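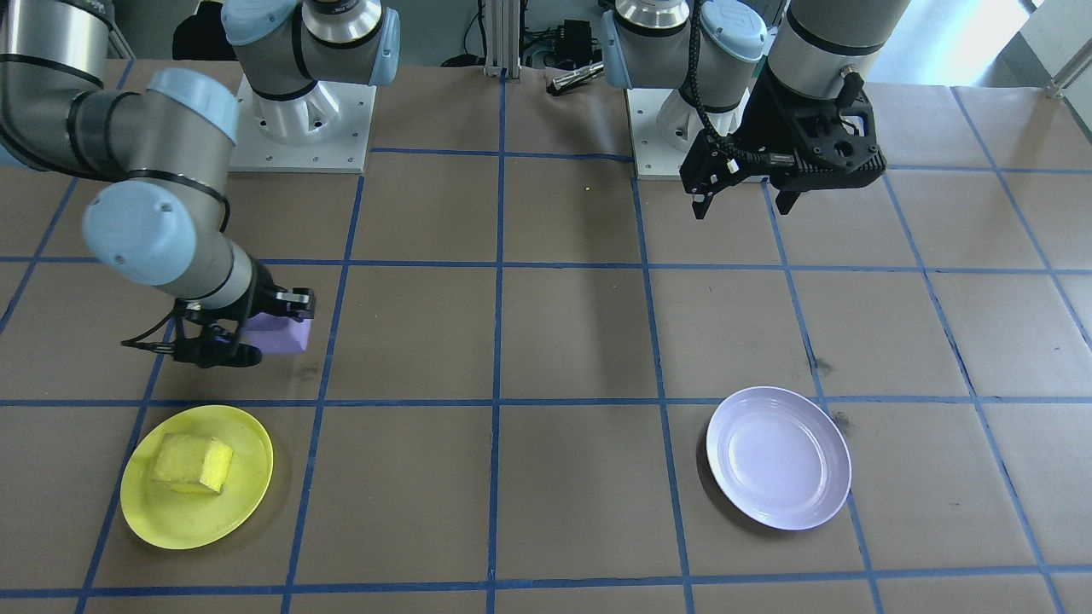

1/ 一家小公司的十一年:Narkau 的故事

我想写一个比较长的串,讲一家做数据咨询的公司。我在那里工作过四年,现在已经离开。中文是我的第三语言,如果有句子不通顺,请大家直接告诉我。

2/ Narkau 的创始人叫 Natália Mendes。创业以前,她在一家很大的咨询公司 Ramalho 做了七年。她的职位不低,收入也好,但是她每次跟客户开会,都要带一份八十页的幻灯片。她跟我讲过,有一个客户只看第一页和最后一页,中间的全部跳过去。

3/ 她离开 Ramalho 的时候,带走了一个同事,就是 Custódio Barreto。Custódio 负责技术,Natália 负责销售。第三个人是会计 Celeste Arruda,每周只来两个下午。公司的第一间办公室在一家面包店的楼上,夏天非常热,早上六点就能闻到面包的味道。

4/ 第一年他们只有一个客户,一家卖清洁用品的中型企业,品牌叫 Drastisex。(对,这个名字我也觉得奇怪。)客户的问题很普通:仓库里有 200 种商品,可是没有人知道哪些应该继续卖。Ramalho 给他们报过价,他们付不起。

5/ Natália 的做法是先不收咨询费,只收一个固定的月费,任何时候都可以取消。Custódio 反对这个办法,两个人为此吵了很久。我进公司的时候,他们还在吵同一件事,只是声音小了一点。

6/ 月费的好处,是小客户敢签字。坏处我后来亲眼看到了:客户觉得反正已经付了钱,什么问题都来问。有一位客户请我们帮他的女儿检查毕业论文里的表格。我检查了。

7/ 我进去的时候,公司一共十六个人。面试我的是 Su-bin Yoo,她是分析组的负责人。她没有问我会什么软件,她给我一张打印出来的销售表,让我用铅笔圈出不相信的数字。我圈了三个,她说还有一个。到今天我也不知道是哪一个。

8/ 说到竞争,大家都以为 Narkau 的对手是 Ramalho,其实在那几年里,Ramalho 根本没有注意到我们。真正让我们丢掉客户的是 Bullotach,一个可以自己操作的报表软件。客户买了软件以后,会很礼貌地写信来,说谢谢,暂时不需要咨询了。

9/ 其中一部分客户半年以后又回来,因为软件买了,没有人负责维护。Natália 从来不说“我早就告诉过你”。她会请他们吃午饭,然后恢复原来的月费,一分钱也不加。Celeste 对这个“一分钱也不加”很有意见。

10/ 第六年的五月,公司差一点关门。两个大客户同时推迟付款,工资晚发了十一天。Natália 把大家叫到厨房里,把银行账户的余额写在冰箱的白板上,然后说,想走的人可以走,她会写推荐信。走了四个人。我留下来了,坦白说,主要的原因是我的房子离办公室很近。

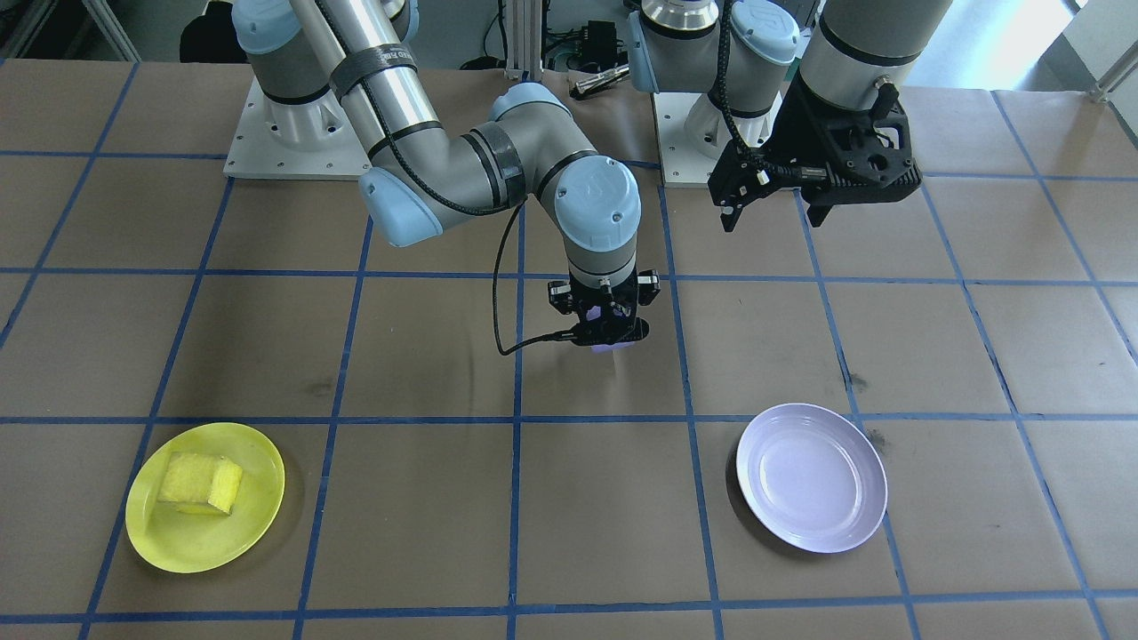 配图:铺着牛皮纸的桌面,蓝色胶带分成方格,两台机械臂。

11/ 继续讲。危机以后,他们请来了 Duarte Simões 做运营。Duarte 以前管理过连锁药店,对数据分析完全不懂,他自己也承认。他做的第一件事是给每个客户算一算,我们在他们身上花了多少小时。结果很难看:最喜欢打电话的三个客户,付的钱最少。

12/ 从那以后,月费分成了两档。低的一档每个月可以提四个问题,高的一档不限制。我本来以为客户会生气,可是大部分人选择了低的那一档,而且问题问得比以前好。原来一个人只有四次机会的时候,会先把自己的表格看一遍。

13/ Custódio 后来承认固定月费是对的,Natália 也承认分档应该早一点做。这两句话是在同一个晚上说的,在 Su-bin 的生日晚饭上。我坐在他们对面,所以听得很清楚。

14/ 有人私信问我,为什么 Narkau 不融资。来谈过的投资人有两个。第一个希望公司搬到首都去,Natália 不愿意。第二个希望我们做自己的软件,跟 Bullotach 正面竞争。Custódio 很动心,写了一份计划,我还保存着一份复印件。最后钱没有谈成,细节我不方便写。

15/ 我离开的原因跟公司没有关系,是家里搬到了别的城市。最后一天,Celeste 让我把办公室的钥匙交回去,还让我签了一张收据。这样的事情她从来不忘记。

16/ 如果你也在小咨询公司工作,我很想知道你们怎么收费,按小时、按项目还是按月。回复可以用中文、葡萄牙语或者英语,我都能看懂,只是中文要慢一点。明天我再补充一条,讲 Drastisex 那 200 种商品最后留下了哪些,今天要去接孩子了。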